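Robots take a turn at the tube racks at Dondomley

I stopped by the Dondomley lab in July to see the new arms everybody in the building keeps talking about, and I stayed a lot longer than I meant to (sorry to whoever needed my parking spot!). The lab handles 250 samples on a busy day, and until this summer every one of those tubes got picked up, moved and put back by a person.

Cyril Cheetham has worked the bench there for 12 years. He told me his thumbs used to ache by lunch, and he's happy to hand over the lifting. What he does now is set up the racks, check labels and step in when a grip goes wrong.

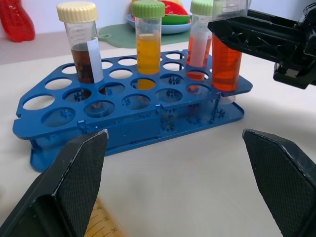
Issue 156

Watching a black gripper close on a tube of bright orange liquid, with a yellow one and a dark brown one standing in the same row, I caught myself holding my breath. Cyril says that wears off after a week or so!

Not everyone is thrilled. A couple of the evening folks told me they miss the quiet routine of it, and they'd like to know what their hours will look like by winter. I asked the managers, who say no jobs are being cut and that the whole bench crew will get paid training at the Pernico site. The schedule for that goes up on August 1, 2020, so I'll swing by again and see who signed up.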